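Hinari adds black mesh desk range to its home office catalogue

June 27, 2019

Hinari, the office and study supplier, is adding a range of black metal mesh desk containers to its catalogue. The range goes on sale in September under the name Jerkevia and will be sold through the company's own shop and by Vondráček, its main stockist.

Jerkevia covers pen holders, letter trays, a paper clip dish and round waste bins in two heights. All are made of expanded metal mesh with a solid band at the base, and all come in matt black. The pieces are sold singly, so customers can buy one pen holder without having to take a whole desk set.

The company decided on the range after a survey of its customers last winter. Of the 2,593 people who replied, 1,478 said they worked at a desk at home for at least part of the week. Many said that their desk was also used for meals, homework or sewing and had to be cleared at the end of the day.

"People told us they wanted a few plain things that could be picked up and moved," said Lenka Čierny, head of product at Hinari. "They did not want a large organiser with a place for everything. They wanted somewhere to put the pens and somewhere to put the rubbish."
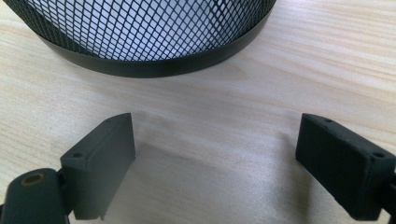
Product and materials

The diamond-shaped openings let light through the sides, and a black container looks less heavy on a pale wooden table than a solid one would. The smooth band at the bottom goes all the way round and rests flat on the table top.

Jerkevia pieces can be wiped with a damp cloth and should be dried afterwards. Dust that gathers in the mesh can be removed with a soft brush. The containers are for dry use indoors and are not suitable for plants or wet waste.

The mesh is cut and shaped at the Skudska works, where Hinari already has its filing trays made. The works employs 107 people. A first order of 2,332 pieces has been placed and will be delivered to the warehouse before the end of the summer.

"We have used Skudska for our trays for years and we know how their edges are finished," said Čierny. "A rough edge on a pen holder will mark a table, so we asked for the base band to be smooth and we checked the samples on bare wood."

Spare parts and returns

Unused items can be returned within 30 days. Replacement felt pads for the letter trays will be sold separately.

Trade customers can ask for a price list and samples from the Hinari sales office. Retail prices will be published with the autumn catalogue.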